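Washing a thin quilted jacket, and where to keep it in summer

Forum: Clothes Care and Mending
Replies: 11

eniko_sz
Hello everybody. I have a question about quilted jackets, the thin kind with many stitched lines going across. In our workplace in Hinville we have a shared clothes rack, and in June all the winter things must go away because the rack is needed for other use. My jacket is black, the filling is synthetic, and the label inside is so faded that I can read only the size.

I have two problems. First, I never washed it and I am afraid the filling will make lumps. Second, I do not know if I can roll it and put it in a locker until autumn, or if it must hang. The locker is metal and quite narrow. A coat on a hanger goes in only sideways and then the door pushes against the shoulder.

Thank you for every advice.
Enikő Szűcs

Gustau
Wash it before you store it, always. Sweat and skin oil on the collar go yellow or stiff over a summer, also on black, you just see it less. Cold or 30 degrees, liquid detergent, small amount, no softener. Close the zipper and turn it inside out.

For the lumps, they come mostly from drying and not from washing. Lay it flat on a towel, press out the water with your hands, then hang it when it is no longer heavy.

marrowbone
Agree about the washing, disagree about hanging it. I had one of these on a thin wire hanger for a whole winter and now it has two little horns at the shoulders. They never went out. Fold it or roll it.

Gustau
That is the fault of the hanger. With a wide one you don't get horns.

marrowbone
A wide one does not fit in her locker, she wrote it in the first post.

eniko_sz
Yes, sorry, it is the locker that makes the difficulty. I also tried to fold it in a square like a shirt, but the stitched lines do not want to go the way I fold, and it opens again by itself. When I pick it up by one place in the middle, everything else falls down in folds and I must begin again. 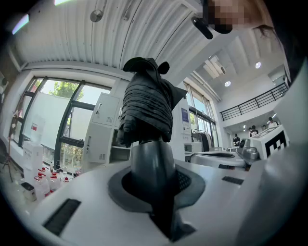

Ours are the white lockers with two doors and the vent slots, next to the window. At least some air goes in. I was thinking a cotton bag could be good, but I don't know if black fabric near a bright window loses the color, even behind a metal door.

Can a quilted jacket with synthetic filling stay rolled up for a whole summer?

A loose roll is fine for one summer, if the jacket is fully dry and nothing heavy lies on top of it. Shake it well in autumn and let it hang for a day before you wear it.

zsofia_szalai
I repair outdoor clothing, so I will add a little. The important word is loose. Many people roll a jacket like a sleeping bag, with the knee on it, and push it in the smallest bag they have. For a trip this is no problem. For months it is bad, because the fibers stay flat and the jacket is less warm after.

How I do it:

Zip closed, jacket face down on a table. Sleeves folded to the back, one over the other. Fold the two sides in so that the width is the same from top to bottom. Then roll from the bottom hem up to the collar, along the stitched lines and not against them. The rows bend easily in this direction, and I think this is why your square opens. The stitching runs across, so a fold from top to bottom has to break every row.

If it has a hood, roll until the hood and then pull the hood over the roll. It holds by itself.

Zsófia Szalai

eniko_sz
Dear Zsófia, thank you, this explains it. I was always folding it first in half the long way. No wonder.

pell_and_co
About the light: behind a closed metal door you have nothing to worry about. The window matters for what is hanging on the open rack. I had a dark coat by a south window and one shoulder became brownish after two summers. The other shoulder is still black.

Cotton bag yes. An old pillowcase is the same thing and costs nothing. Please not a plastic bag, unless you are very sure that it is dry.

Golestani
I will be the one who disagrees with everybody. I would not wash a jacket that looks clean. Every wash takes away a bit of the water repellent finish, and after five washes the rain goes straight in. I wipe the collar and the cuffs with a damp cloth and a drop of dish soap, air it for a day, finished. Mine is nine years old.

Gustau
And how does it smell?

Golestani
Like a jacket.

zsofia_szalai
Golestani is partly right. The finish does get weaker with washing. But it also gets weaker with dirt, and dirt you can't see is enough. If the jacket was never washed, like this one, I would wash it once and then see how water behaves on it. When the drops stay round, do nothing. When they go flat and make the fabric dark, use a spray. Up to 40 degrees is usually safe for synthetic filling, but with a label that cannot be read I would stay with cold.

Moths are not interested in polyester, by the way, so no lavender is necessary. If there is a wool scarf in the same locker, this is another story.

marrowbone
Which spray? I used the Drokalen one and it left white marks on dark fabric.

zsofia_szalai
I did not try this one. White marks on black come often from too much spray on one place. Hold the can farther away, and after a few minutes take off the extra with a damp cloth. Do it while the jacket is still a little wet from washing, if the instructions on the can allow this.

marrowbone
I was definitely too close then. The marks came off with warm water in the end, but only after I rubbed for a long time.

eniko_sz
One more small question and then I leave you in peace. Is the tumble dryer allowed? We have one at home, but I never use it for jackets. My sister says to put tennis balls inside, and I am not sure if she is making fun of me.

pell_and_co
Your sister is serious. Lowest heat, two clean tennis balls, short rounds, and take the jacket out between the rounds to feel with the fingers where the filling is sitting. Pull the lumps apart gently from both sides of the fabric. But the balls are more for down. With synthetic you can also leave them out.

Gustau
I would not do it with an unknown label. Some thin fabrics become shiny from the heat. Air is free.

pell_and_co
Lowest heat is not much warmer than a radiator. But all right, it takes only one night longer on the line.

eniko_sz
I decided for the line. It was washed cold yesterday evening, inside out, and this morning it is still damp under the arms and at the bottom hem, everywhere else dry. I found one small lump near the left pocket and it opened easily with two fingers. The water in the first rinse was gray, so I am sorry, Golestani, but I am glad I washed it.

Golestani
Gray is the dye.

eniko_sz
Maybe a part of it! I will leave it one more night and then roll it from the hem as Zsófia wrote. I have a pillowcase for it already. If the hood trick works with my hood, which is quite small, I will write here again.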